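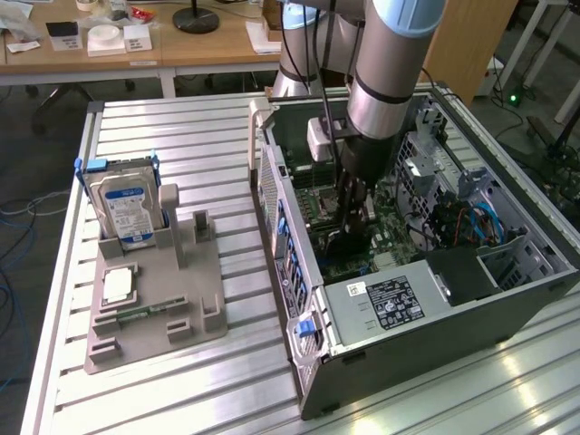

Reviewers of the Citby pilot objected that a summary can be accurate sentence by sentence and still mislead the person who reads it, and they asked for a measure that would catch this. We took up that request in the present study.

4.2 Omission errors in council summaries

Figure 3. Open desktop tower on a ribbed aluminum bench, with a robot arm reaching into the case.

The test set consists of 1649 public submissions on zoning and transit, received by the municipalities of Binton and Gisivholm. Each submission was summarized by the Abbasi model under the settings given in Section 3, with a limit of four sentences. Submissions of fewer than 1000 characters were kept in the set, although several of them were hardly longer than their summaries.

Two annotators read each pair and marked any claim in the source that a council clerk would need in order to record the writer's position. A summary was scored as an omission error if at least one marked claim was missing. Disagreements were settled by a third annotator, who did not see the earlier labels.

We found 151 omission errors. Most involved conditional support: the writer favoured a proposal on the condition that parking, drainage or school capacity was dealt with first, and the summary reported plain support. A smaller group dropped the neighbourhood the writer was speaking about. Invented claims were rare and are treated separately in Section 4.3.

The errors were not spread evenly. Submissions that placed the condition in the last paragraph were affected more often than those that opened with it, and the pattern held for both municipalities. Raising the sentence limit helped with the Gisivholm material but made little difference for Binton, where letters tended to be shorter and less formal — many were typed straight into a web form. We did not test French-language submissions, which the October intake had stored in a different format.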